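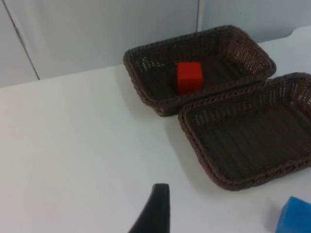 Wrist view, two-basket cell. Red cube in the far basket, near basket empty.

I have been rewriting our cell rules since February, and the version that went up on the wall at Drorkstead this month is the first one I would defend in public. It covers tabletop pick-and-place work with a single arm. It does not cover mobile bases, shared aisles, or anything with a payload over 2 kg. For those, read the applicable safety standards and do your own risk assessment. What follows is house practice and sits below all of that.

Start states

Every trial has a written start state, and the start state is checked from the wrist view before the arm is enabled. Ours are one line long. "Cube in far basket, near basket empty" is a complete start state for a transfer task. "Baskets ready" is not, and I found that phrase in 76 log entries from the old Ultura cell when I went back through them. None of those trials can be compared with anything, because the log does not say where the cube was.

Far and near are defined from the arm base. Left and right are defined from the wrist view with the arm at its home pose. We argued over this for longer than I would like to admit. Pick one convention per axis, print it, and do not let anyone use "front."

Items that are not part of the task

Anything on the table that the start state does not mention is called a bystander. Bystanders are allowed. They must be declared in the log with a color and a rough position, and they must stay put for the whole block. A blue item at the near right corner is a perfectly good bystander if it is there for all 35 trials. If it is there for 20 of them, you have two experiments and the log has to say so.

Contact with a bystander is recorded as contact, even when the task completes. The same goes for the rims.

Baskets

The rule on containers changed the most. The old text said "use a rigid open container." The new text has three clauses.

First, the rim counts as an obstacle at its full thickness. A braided rim is wider than the wall below it, and a planner that has been given only the inner floor dimensions will put a fingertip into it. Measure to the outside of the braid.

Second, open weave must be noted. Background showing through the gaps gives a dotted pattern on the side walls, and depth returns through those gaps are unreliable. We mask the walls and trust only the rim and the floor. Kuusk, the segmentation tool we use, handles this if the mask is drawn by hand once per basket position. It does not handle it automatically and I would not wait for that.

Third, baskets may sit at an angle to each other, with corners close, but the gap has to be written down. If the rims overlap from the wrist view at home pose, take a second view from above before the block starts. Overlap in one view tells you nothing about the distance between them.

Occlusion

A target that is partly behind a rim is a valid target. Do not nudge it toward the middle to make the picture nicer. The rule now reads: at least the top face and part of one side face must be visible at home pose, otherwise the trial is logged as a search task. With a cube close to the near rim you usually lose the bottom of it. That is acceptable, and it is closer to what the arm will meet in use.

Speed and stops

Approach is capped at 112 mm/s inside the basket volume, measured at the fingertip. Outside it, the general cell limit applies. The cap is enforced in the controller. A cap that lives in the task script will be edited by somebody at 6 p.m. who wants to go home.

The stop is tested at the beginning of each block, with the arm moving. Pressing it on a stationary arm and watching the light change is not a test.

Retention

Wrist footage is kept for the last 2000 trials, plus every trial with a contact flag regardless of age. Ostine, the log server, prunes the rest overnight. Start state, bystander list and basket gap are stored as text beside the footage — if the text is missing, the trial is dropped from the totals.

Still open: whether a regrasp inside the source basket should count as a second attempt. The current text says yes. I expect to change it after the next block.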